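Drondard has put two-armed robots to work at its returns sorting center in Grorna, where staff handle around 3000 mixed items a day. The first station opened in March, and 16 employees have moved from the sorting tables to inspection and repair.

The robots pick up single items and pass them on by type. Soft goods such as pouches and bags are still the slowest, the company said, and a worker stays within reach of each station to take over when a grip fails. 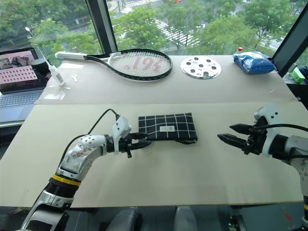 A gripper holds the edge of a grid-patterned pouch at a sorting station, with a tennis racket and other items behind it.

Hourly pay is unchanged for the 122 people on the day shift, but the work is different. Inspectors now sit for most of the shift — a change some asked for — and have to log every fault on screen. Training takes two weeks.

Drondard said no jobs will be cut at Grorna this year. A second station is planned for the night shift, which starts at 10 p.m.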